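Water bill tripled, nobody home half the time, where do I even start?

Posted in Home > Bills and Utilities

Kelechi Omoregie

Sorry if this is in the wrong section, typing on my lunch break. Just had the water bill from Wunulora for our flat and it's £302. Last one was £96, same length of time, same flat, same 2 people. I work days, my sister works nights, no garden, no bath even, only a shower. Washing machine goes on a couple of times a week.

Rang them Friday, on hold for ages, then got told "the meter reading is the meter reading". Asked if it was an actual reading or an estimate and he said he'd have to look into it and then the line went dead. Great.

Things I've checked so far:
no drips from the kitchen tap
no damp patches on the floor or ceiling
neighbour downstairs says no water coming through
shower head drips for a minute after you turn it off but then stops

Don't know where the meter is. Landlord says "outside somewhere". The building is an old house split into flats if that matters, in Sirnotholm, near the top of the hill.

Do I pay it and argue afterwards or refuse to pay till they sort it? Don't want it going on my credit file. Also is there some sort of test I can do myself before I pay a plumber, money is tight till the end of December.

Thanks

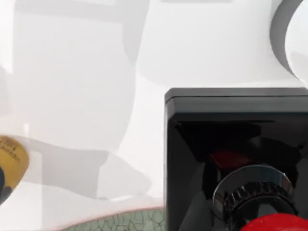
Should add, the toilet was replaced by the landlord in the spring, one of those push button ones. Could that be it? It doesn't make any noise that I can hear. I had a good look at the pan with a torch and there are faint cracks in the glaze near the back, very fine dark lines all joined up in little shapes, same sort of thing as on that green dish of mine with the pinkish rim. On the dish it's meant to be like that. On a toilet I'm guessing not?? No water on the floor behind it though, I put newspaper down overnight and it was dry. So maybe I'm worrying about the wrong thing.

Abubakar

Push button toilet. It's nearly always the push button toilet. Had the exact same thing.

The old type had an overflow pipe that dripped outside so you'd see it. The newer ones overflow down the inside, straight into the pan, so the water just runs away quietly and you never know. Either the seal at the bottom of the flush valve isn't sitting right (bit of grit or limescale under it will do it) or the fill valve isn't shutting off and it's trickling over the top of the overflow tube all day long. Loads of water goes that way. You wouldn't beleive how much.

Test. Last thing at night, when no one's going to use it for a few hours, dry the back of the pan above the water with loo roll. Then lay a fresh dry sheet across the back so it sticks to the china. Leave it. If it's wet or torn when you come back, water's getting past. You'll have to arrange it with your sister if she's up in the night.

Or, food colouring in the cistern, don't flush, go back in half an hour. Colour in the pan = leak. Blue shows up best. Check you haven't got one of those coloured blocks in there first or you'll be confused.

Fine lines in the glaze, I wouldn't lose sleep over. If it was cracked right through you'd have had wet newspaper. Tell the landlord in writing anyway so it's on record, a crack that gets longer is a different matter.

Now the meter. Find it. For an old house split up it's probably under a small lid in the pavement or the front path, sometimes there are several in a row, or it's indoors under the kitchen sink or in a cupboard by the front door. Ask Wunulora for the serial number (should be on the bill as well, mine was on the back) and match it to the number on the meter face. Do this even if you think you've found the right one.

Then:
turn everything off, including washing machine
write down the reading, all of it, the red digits too
don't use any water for an hour or two
read it again

If it's moved, something's running. Turn off your inside stop tap and see if it keeps moving. Still moving with that shut = leak on the pipe between the meter and you. Stopped = it's inside the flat, and I'd put money on the loo.

Take a photo of the meter each time. Time shows on the photo, hard to argue with.
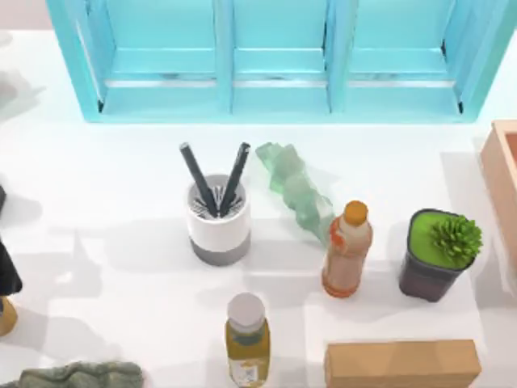

Keep the readings somewhere you'll find them again. I did mine in a cheap notebook, date down one side, number down the other, a line for anything odd like visitors or a tap left on. Did it at the same time every evening for a fortnight. When I finally got through to a person who knew what they were doing I could just read it out and they stopped arguing. There's an app called Hundeo that does it for you with a graph, my brother in law swears by it, I couldn't get on with it.

And get the landlord to fix the toilet, if it is the toilet. He put it in, so it's on him. Send an email, not a phone call.

On paying - don't just stop. Pay what you normally would, tell them in writing that the rest is in dispute and why. Ask for it to be logged as a complaint, use the word complaint.

carrot_top_jan

Might not be a leak at all!! Old house split into flats, check you're not paying for someone else. When I lived in one of those the meter with my name on was feeding the flat upstairs as well as mine, went on for ages before anyone twigged. Easy enough to test, shut off your own stop tap then get the neighbour to run theirs while you stand at the meter (or phone each other). If it spins you've found it.

Also look on the bill for a letter next to the reading. E or A usually, estimated or actual, there'll be a key in small print somewhere. If your last bill was an estimate and too low then this one could just be catching up. Annoying but not a leak. Send them your own reading and see what comes back.

Ask about a leak allowance too if it does turn out to be a leak. Lots of companies will knock something off once it's mended but you have to ask and they'll want proof of the repair, so keep the plumbers receipt or get the landlord to forward it. No idea what Wunulora are like for that, I'm with a different lot.

Kelechi Omoregie

Thank you both. Checked the bill, last one has an E next to it, this one has an A. So maybe a bit of catching up but surely not that much?

Did the loo roll thing last night as well. Soaked. Emailing the landlord now, going to look for the meter when I get in, will post the readings once I've got them.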